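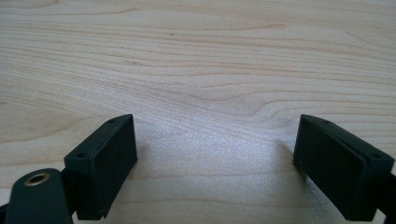
**Why does the gripper report a successful grip when there is nothing between the pads?**

The controller decides "gripped" from motor current alone, and a stiff linkage draws enough current to fool it.

That is my reading, at any rate. The supplier's reading is different and is set out further down. I have left this ticket open because I don't think their explanation covers what the log shows.

## Ticket 2764

**Site:** Solholm, bench cell 2
**Equipment:** Joltico two-finger gripper on the Delacroix arm, Onix controller
**Severity:** raised from minor to safety after the second event
**Status:** open

### What was reported

During a pick-and-place run in April the gripper closed on nothing, reported "object held", and the arm carried on to the drop point at full travel speed. The operator had stepped in to put the missed part back, on the understanding that a failed pick stops the arm. It does stop the arm, when the controller knows the pick has failed.

The arm passed close enough that the operator pulled back. There was no contact and no injury. The first event had been written up as a "missed pick, cleared by restart", and I would like that wording kept out of future tickets. A restart doesn't clear anything. It empties the buffer we need for working out what happened.

### Log

**09:10** – Cell locked off. Saved the controller log before touching anything else. The false grip is at entry 1622. Status goes from "closing" to "held" in a single step, with no "contact" line in between. Good grips on the same run all have the contact line.

**09:35** – Ran open and close by hand from the pendant, arm parked, nothing in reach of the fingers. First few cycles behaved: fingers closed fully, status "empty".

**09:50** – Kept cycling. Got "held" with the fingers still well apart. Repeated it, got "empty". Repeated again, "held". So the fault comes and goes, and one clean test proves very little.

**10:15** – Supplier's first suggestion by phone: dirty pads. Wiped both with a dry cloth. False grip came back within the next batch of cycles. I was doubtful about this one from the start, as a dirty pad might lose a part but I can't see how it would invent one.

**10:40** – Second suggestion: recalibrate. Did so, following their sheet to the letter. The routine reported "pass". False grip came back again. I'd like to know what the calibration checks, because it passed a gripper that can't tell an open gap from a part.

**11:20** – Power off, moved the linkage by hand. One side moves freely. The other has a tight spot partway through its travel. It is slight, and easy to miss if you push quickly.

**11:45** – Power on, closing force setting read as 200, which is the value it left the supplier with. Plotted current against finger position. There is a bump at the tight spot, and on the bad cycles the bump crosses the grip threshold. On the good cycles it stops just short.

**12:30** – Sent the plot to the supplier.

### Supplier's answer

They say the tight spot is "within normal wear" and that the threshold can be raised in settings. They have also offered a firmware update which "improves grip detection". I asked how it improves it and was sent the release note again.

Raising the threshold would probably hide the fault on this gripper, for now. It would also mean light parts no longer register, and the next bit of wear would put us back where we started. As for the firmware, I'll believe it when I see it fail to report "held" on the same stiff linkage. I don't want the linkage swapped and the firmware loaded on the same visit – we'd never know which one did the work.

### Actions

- [x] Log and plot saved to the ticket
- [x] Cell taken out of use for automatic running
- [x] Note on the pendant: do not reach in after a missed pick, press stop first
- [ ] Replace the linkage, repeat the hand cycles, plot again
- [ ] Only then load the firmware, with the **old** linkage back on, and repeat
- [ ] Add a position check: if the fingers stop outside the range expected for the part, treat it as a failed pick
- [ ] Ask the supplier in writing whether "held" was ever meant to be used as a safety signal

On the last point, I have looked through the manual and found nothing either way. Our own risk sheet assumes it can be relied on. Whatever the supplier says, that line in the risk sheet needs to come out, and the gate should stop the arm regardless of what the gripper thinks it is carrying.

Please don't close this ticket on the strength of the firmware update.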